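Packing the small stuff — quick notes before I forget

Second try at typing this, lost the first one. We go up to Sauerland every September and I pack the odds and ends the night before, always too late. So.

Start with a cover on the bed. Old tablecloth, plastic sheet, whatever wipes clean. Dump everything on it. Drawers, coat pockets, glove box, the bowl by the door. You will find 3 tape measures. Keep one.

Sort by when you need it, not by what it is. Stuff for the car in one pile. First night in another — matches, plasters, night light, phone cord. The rest can wait till Monday.

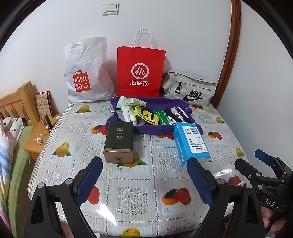 Small things on the purple pouch, wipeable sheet underneath.

Pouches beat boxes for this. They squash into corners and you can lay one open and see whats in it. Fabric ones go in the wash. Cold, inside out, hang by the zipper end if it has one.

Work gloves: pair them before they go in, clip with a clothespin. Rubbery palms stick together if they get hot in the car so a bit of paper towel between. Talc works too but gets on everything.

Batteries — tape over the ends. Wolfram Hamann told me this years ago and I ignored him untill a 9 volt met some loose keys. Warm pocket. Won't do that again.

Tiny screws, fuses, spare buttons go in a pill bottle, label on the lid AND the side. Lids get swapped.

Liquids stand up, in a mug, mug in a bag. Glue gets its own bag. Always.

Nearly 6 bags is my limit for the trunk, after that I start leaving things on the roof of the car.

When you get home empty the lot the same day. Wipe the sheet, fold it dry, back under the bed. Will add the bit about knives when I find my notes.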